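Granström Tabletop, Pale Finish
Itico Workroom Furniture

Home > Tables > Tops and Panels > Granström

The Granström is a plain rectangular tabletop for desks, workbenches and kitchen tables. It comes without legs or a frame, so you can put it on a base you already own or order it with our Navano steel legs.

The color is a light, creamy beige that goes a little toward honey. Tan bands run through it, and the pattern is different on every top. Some are nearly straight from end to end. Others have waves, or a darker patch where the lines come together. We do not sort tops by grain, and we can't match one to a top you bought earlier.
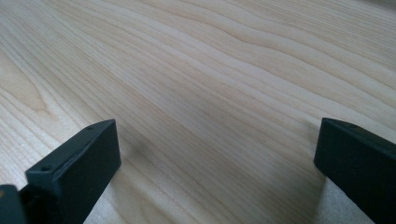 Granström surface, pale finish. Wavy grain with a darker tan patch toward the left.

The finish is smooth and matte with a faint sheen. Wipe it with a damp cloth and dry it right away. Do not use scouring pads or bleach. Put a mat under hot pans and anything with rough feet. The color will deepen somewhat in a sunny room, so move lamps and trays now and then during the first few months.

Specifications
Length: 78 inches
Underside: unfinished, no holes drilled
Edges: lightly rounded
Suitable for: indoor use only

Assembly
Lay the top face down on a blanket. Mark the leg positions and drill pilot holes before driving any screws. You will need 2 people to turn the table over.

Delivery and returns
Tops ship flat from our Flakcombe warehouse within 10 working days. Check both faces before you sign for the delivery. Unused tops can be sent back in their original packaging, but we can't take back one that has been cut or drilled.

Goes with
Navano steel legs, set of four
Navano cable tray
Itico surface care kit

Page updated February 21, 2024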